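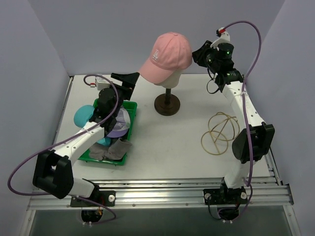
Bruvier 4 review: court bundling for small criminal practices

Sandamali Khondokar

Bruvier is a desktop program for putting together paginated, indexed court bundles. Our office does mostly Crown Court defence work with a fair amount of extradition, and we have been using version 4 since March. Before that we did everything in a general PDF editor, with the index typed by hand in a word processor.

The licence costs £900 a year for up to three users. There is no monthly option. Gerna, the main alternative we looked at, charges by the bundle, and that would have worked out cheaper in a quiet year and a lot dearer in a busy one.

Setting up took a morning. You make a case, drag in the documents, and give each one a date and a short title. Bruvier guesses both from the file name and the first page. It does well with witness statements and badly with anything scanned, so expect to retype most of the titles on older cases.

Sections can be moved about freely and the page numbers follow. This is the part I would pay for. On a careless driving appeal we were sent a late expert's report the afternoon before the hearing, and slotting it in behind tab C meant a new index and new numbering all the way to page 409. It was done before I had finished the covering email. You can also freeze the numbering and insert pages as 112A, 112B and so on, which most judges prefer once a bundle has been served.

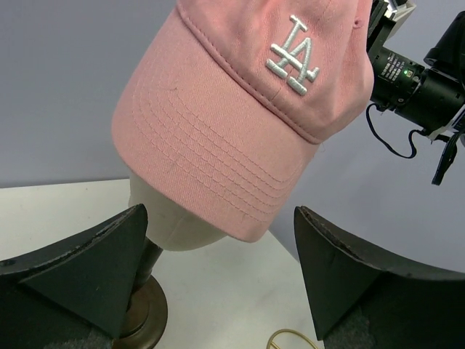
Links in the index work both ways, and they still worked after the file had been through the court's upload system. We had trouble with that in our old set-up.

Larger cases are slower. The biggest we have built was an extradition bundle of 3240 pages, with translated warrants, prison condition reports and medical records. It opened, but scrolling was jerky and every save took long enough to make tea. Splitting it into volumes of 400 pages cured that. The program keeps one run of numbers across the volumes if you tick the right box, which is under Output and not under Numbering where I spent some time looking for it.

Redaction is sound. It removes the text beneath the black box as well as covering it, and I checked this by copying and searching the finished file. The search tool offers to redact every instance of a name or address at once. Go through the results one by one. It missed a surname split over two lines, and it wanted to black out a street that happened to share a witness's name.

The translation pairing is less useful. It is meant to put the original and the English side by side, but it relies on both having the same number of pages — ours hardly ever do. I have stopped using it and put the English first with the original behind.

Support is by email only. I wrote in twice and had a proper answer the same day both times.

For a firm doing one or two hearings a month I would stay with a PDF editor and some patience. We build several bundles a week, and we have renewed. I would still like an undo that goes back further than ten steps.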